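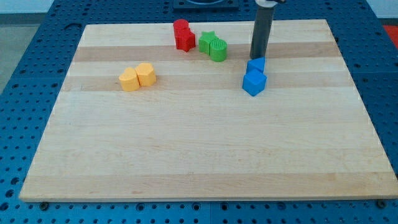
Sorting board with the eight blocks during a demonstration day, Nillby workshop.

Nidik Project: Progress Report to the Myklebust Fund
Period covered: January to June
Prepared by Kjell Lunde

1. Open day

The main event of this period was the open day at the Nillby workshop in May. Doors were open from 10 a.m. to 4 p.m. and we signed in 157 visitors, against 134 last year. Most were families and school groups from the area. Two local employers also sent staff, and one of them has asked for a second visit in the fall.

The arm ran the block sorting task through the day. The blocks are in four colors, two of each, and are set out in pairs on the far half of the board. The near half is left clear as the drop area. Visitors picked a color on a touch panel and the arm moved that pair forward. Shapes were mixed on purpose, with stars, cylinders, a cube, a heart and so on, so that people could see the arm deal with more than one kind of grip.

2. Results

We logged 53 full runs. In 6 of these the arm had to be stopped and reset by hand. Four of the stops were missed picks on the star shapes, where the points sit close to the neighboring block. The other two came after the board had been bumped and was no longer lined up with the bolts. We have since added a check of the board position to the start routine and have not had the fault again.

The Plelska control software, installed in March, ran all day without a restart. The old version would not have managed this. Changing color between runs is also quicker, which kept the line moving.

3. Visitor comments

The most common request was to let people place the blocks themselves. We did not allow this in May because the arm still depends on known starting positions. Several teachers asked for a printed sheet explaining the task. We ran out of chairs by noon, and the sign for the side entrance was too small.

4. Spending

Costs for the open day came in under the approved amount. The balance has been carried over to the camera work described below. Receipts are attached separately.

5. Next period

Fit and test the overhead camera so that blocks can be placed freely.
Write the sheet for teachers.
Run the employer visit in October.
Order a spare set of blocks.

We ask the Fund to confirm the second payment by the end of August so that the camera can be ordered in time.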